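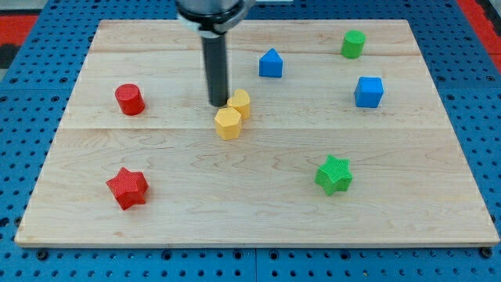 The blocks and the board, rod parked next to the yellow heart.

Home | Blog | Projects | Links | Contact

Posted 22/12/2022 in Robots & Code

So the new planner is finally in! I've been calling it Itivholm (don't ask) and it sits between the bit that reads a command like "push the green star to the blue cube" and the bit that moves the arm. The old version planned the whole path up front and then ploughed on, even if the block had slid off sideways after the first nudge. Now it looks again every 30 milliseconds and picks a new contact point if it needs one.

I ran 308 pushes overnight and 213 ended close enough for me to call them good. The stars are still the worst, by miles. The rod slips into the gap between two points and round the thing goes. Cylinders roll off line a bit too, but the cube is lovely, it just goes where you shove it.

Next job is the colour thresholds (yellow on maple is a pain, the two are far too close under my lamp) and then I want to tidy up the logging before January. Code goes up once I've taken out the rude comments.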